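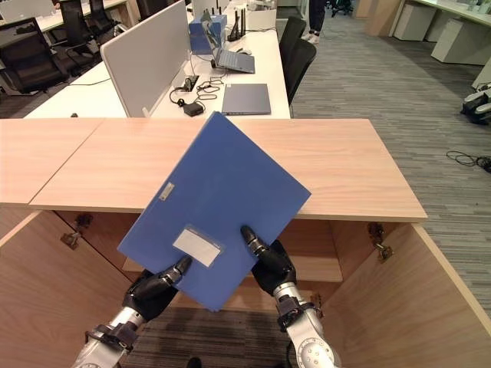 蓝色文件盒，斜着拿的，旁边柜门开着。

今晚开个串，聊聊我第一次去 Skurbridge 跑赛道日。攒了一肚子话，想到哪说到哪，可能有点长，先给大家倒杯茶 🍵

1/
先交代背景：开街车的，改装就换了刹车皮和刹车油，别的全原厂。之前只在模拟器里跑过 Skurbridge，跑得还挺熟，自我感觉特别良好。结果真车第一圈出维修区，人直接懵了，屏幕上看着平平的那段，实际是个大下坡啊！！

2/
早上报到是七点半，我六点就到门口了（激动得睡不着）。十一月的早晨，轮胎冷，地也冷，教练在讲解会上反复说前两圈谁都别推。我点头点得特别认真，然后第二圈就在4号弯把车尾甩出去了。

3/
没撞！先说没撞，免得我妈看见。车在草地上转了一圈停住，熄火，前挡全是泥。那几秒钟特别安静，我就坐在那儿听自己喘气，脑子里居然在想早饭那个包子没吃完。

4/
被叫回维修区喝了一通教育。出去过一次的车都要停下来检查，底盘下面塞的草能塞满一个购物袋，工作人员一边掏一边笑。右前轮拱里还掏出来一块石子，挺大的，我留着了，现在在书架上。

5/
说说4号弯。它是个左弯，入弯前路面有点往外斜，模拟器里感觉不太出来。我的毛病是刹车松得太急，车头一轻，方向又打多了，屁股自然就走了。教练坐副驾带我跑了几圈，就一直念：慢慢松，慢慢松，再慢一点。念得我晚上做梦都是这三个字。

6/
下午气温上来，感觉完全是另一台车。最快一圈比上午快了9秒，高兴得在头盔里嗷嗷叫。同组有个开老款小钢炮的大哥，直道上被我甩开一截，一进弯又贴上来了，那个线路，真的服。后来干脆让他过去，跟着他学了好几圈，比看多少视频都管用。

7/
有人私信问装备。头盔是 Flirkus 的入门款，戴一整天脖子有点酸，但视野好，镜片也不怎么起雾。手套 Jisodik，掌心那层皮很抓方向盘，缺点是指尖缝线硌，我中指磨出个小泡。都是自己掏钱买的，没人给我打广告（倒是来找我啊）。

8/
钱的问题。报名分组按时段走，每节30分钟，一天跑4节。听着不多吧？我第三节下来腿就软了，第四节只跑了一半就自己回来了。累了真的别硬撑，我后来看行车记录，最后那几圈的刹车点飘得没法看，一会儿早一会儿晚。

9/
油耗就不说了，说了伤心。刹车皮回来一量也薄得吓人，打算下次换 Acheampong 的赛道片，有用过的朋友吗？听说冷的时候不太咬，上下班开会不会很吓人？还有粉尘大不大，我是白轮毂……求真实反馈🙏

10/
胎压也记一下，给自己看的。冷胎我放得太高，热起来之后推头推得厉害，中午放掉一点就好多了。下次早点到，带个靠谱的胎压表，别再跟隔壁车位借了，借了三趟，人家都认识我了哈哈哈。

11/
有个细节特别喜欢：最后一节结束，大家绕着场慢慢冷车，每个旗站的裁判都出来挥手，我也在车里一个一个挥回去。太阳快下去了，看台那边全是金色的，鼻子居然有点酸。开个破街车跑了倒数，感动什么呢。

12/
对，倒数。组里一共40台车，我没好意思细看成绩单，反正翻到最后那页就找到自己了。下次目标很朴素：4号弯别再下草地，四节全跑完。

13/
补一条，评论区好几个人问新手能不能直接去。能的，跟教练组报名就行，车况检查过关，长袖长裤，后备箱清空（我那天从车里搬出来一箱矿泉水、两把伞和一个瑜伽垫）。水一定多带，中午食堂排队很长，自己带点吃的舒服很多。

14/
车载视频还在剪，转圈那段我会放的，声音可能要消一下，骂得有点难听。先去洗车了，轮毂里的泥到现在还没抠干净。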